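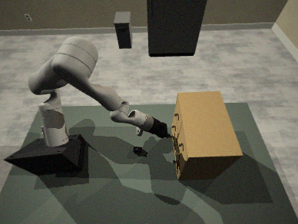

Bench tips: teaching an arm to open a small cabinet
Posted 2026-01-07 in Workshop Tips

These notes come from the Gonda build, our shared project to get an arm to pull drawers and doors without wrecking them. Most of it is done in simulation first, then on the real bench at Harms.

Start with the handle. A curved handle gives the fingers something to hook behind. Round knobs are harder, so leave them until the handles work.

Come in from the front and a little below the handle, then move up. Coming straight down tends to catch the cabinet top.

Keep the wrist clear of the top edge. Check this at full reach and again with the arm folded back.

Pull slowly and in a straight line. If the drawer racks, stop, push it in, and try a grip closer to the middle.

Let go before you lift. Open the fingers, back off 80 mm, then raise the arm.
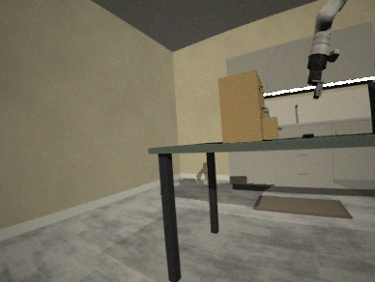
Leave room on the tabletop for the drawer to come all the way out, and keep loose parts out of its path.

Vary the lighting in the model. Our first 1,647 runs used one lamp position and the camera code got confused by shadows. The next 2,323 used mixed lighting and went better.

Save your settings file before changing the grip force. Ours is called Drimeck, and version 53 is the one to use. Older versions squeeze too hard.

On a real cabinet, rub a little candle wax on the drawer runners and wipe off the extra.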